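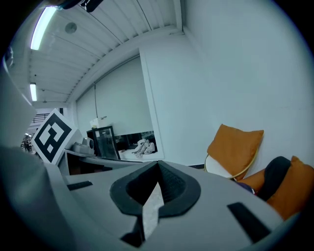 Pad wear on hand-held grippers, when do you swap?

gatoroja
OK so I look after the Trasteo hand-held at our place and I'm trying to work out a sane pad schedule. The book says 4,000 closes and I'm nowhere near that, but the ribs on the inner face already feel smoother to my thumb than the spare does. Grip on cloth is fine. Grip on anything glossy has gone a bit iffy since July. Do you go by count or by feel?

benchmoss
By feel, always! The count is a guess somebody made in an office. I pull mine when a plastic spoon starts sliding under its own weight.

dunlin_88
Disagree with benchmoss, sorry. By the time a spoon slides you've got a week of bad grabs mixed in with your good ones, and good luck sorting them out. I swap at half the book number and toss the old pads in a drawer for test fits.

gatoroja
Half the book would have me swapping before summer's out, and Kozma wants 25 bucks a pair plus shipping. Not thrilled.

dunlin_88
Cheaper than redoing the work.

tinroof
Have you cleaned them? I thought mine were shot and it was just hand lotion (mine, whoops). Damp cloth, drop of dish soap, an old toothbrush along the ribs, then leave them overnight. NOT alcohol, it made one of mine go hard and shiny and that was the end of that pad.

benchmoss
I've used alcohol for ages with no trouble?? Different rubber maybe. Mine are the Cirngate ones.

tinroof
Could be. Mine were Kozma, same as the OP.

gatoroja
Soap it is. Second thing while I've got you all: after I had the fingers off, the opening reads 2 mm wide when it's fully shut. Marker card on the bench reads fine from every side I tried.

marlpit
That's the zero, not the card. Close it by hand, hold it closed, then run the zero step again. If you zeroed with a pad not pushed all the way home it'll carry that gap forever. Press the pad down till the rim sits even, both sides, and look at it from underneath too. The underside is where mine fools me every time.

benchmoss
Agree on the zero, but I'd check the finger screws first. If one's a hair loose you can zero it all day and it'll drift right back.

marlpit
Sure, screws first, fair enough. Just don't crank them. They go into plastic on mine and I've already stripped one.

dunlin_88
I'd still print a fresh card. Mine had a slight curl in it and the numbers were fine up close and junk from across the room. I glue them to something stiff now.

gatoroja
Update. Screws were tight. Left pad was sitting proud at the back, you could get a fingernail under it, so marlpit wins that one. Pushed it down, zeroed again, reads 0 shut. Did 145 closes on a coffee mug this afternoon (my wrist hates me) and it still reads 0.

marlpit
Woo! Write the count on a bit of tape on the handle so you know where you started.

gatoroja
Done. Soaped pads felt grabbier on the mug too, so I'm keeping this pair for now and ordering a spare set anyway. dunlin can consider that half a win.

tinroof
Did you look at Cimedbridge for the spares? They had the V style in last time I checked, dunno about shipping.

gatoroja
Will look tonight, thanks.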